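Progress report to the Werthorpe fund: operator terminals at Pargate
Submitted by Judit Szekeres, 2 Jul 2023

You asked for a plain account of where the terminal replacement stands, so I will keep the good news in proportion. The old screens on the Pargate packing lines are mostly gone and the new sealed touch terminals are in their place. Whether that has bought us what the bid said it would is a question I can't answer yet, and I would be wary of anyone who says they can.

Installation

Lines one and two are finished. The third is wired but still running on its old terminals, as the cut-outs in the cabinet doors are smaller than the drawings say. Fehr, who supplied the terminals, offered adapter plates. I turned them down. An adapter plate means a second gasket, and the whole case for this spend was keeping washdown water out of the enclosures. The doors will be recut in July during the planned stop.

Tellville has had nothing installed. The bid had both sites moving together, which I thought hopeful when I read it and still do. The electrical survey there was only signed off last month and it asks for new isolators before we hang anything on those walls.

Faults and downtime

The fault log holds 1338 entries for the period. Before that number goes into anyone's slides, please note that the new terminals record every dropped connection and the old ones recorded only what an operator bothered to write down. Comparing the two tells us very little. I have asked for the log to be split by cause and will not report a trend until that is done.
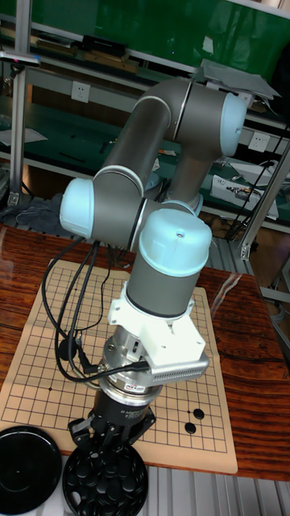

Of the entries I have read through myself, most are network drops lasting a few seconds. Fehr says the fault is in our switches. Our own network people say it is in the terminal firmware. I have two written opinions, both confident, and no test that settles it. A trial with one terminal on a separate switch starts next week, and both sides have agreed in advance what result would prove them wrong.

Two units have failed outright, both with dead touch layers. They were replaced under warranty, though the second took far longer than the contract allows and I have said so in writing.

What the operators think

Mixed. The screens are brighter and people like that. Glove use was sold to us as a settled matter and it is nothing of the kind – the thin gloves work, the cut-resistant ones work if you press hard and try again. Night shift have gone back to taking a glove off to acknowledge alarms. I don't want that to become normal practice, and a row of physical buttons under the screen may be the dull answer.

Money

Spending stands at 60 per cent of the grant. That looks healthy until you set it against the Tellville isolators, which were never in the budget. I am not asking for more at this stage. I am asking for leave to move the training line across to cover them, as the training took one short session per shift and cost much less than we put down for it.

Next period

Recut the doors and finish line three. Run the switch trial. Get a fixed price for the isolators. I would leave the energy saving claim out of the next summary altogether, as we have no meter on those circuits and the figure in the bid came from a brochure.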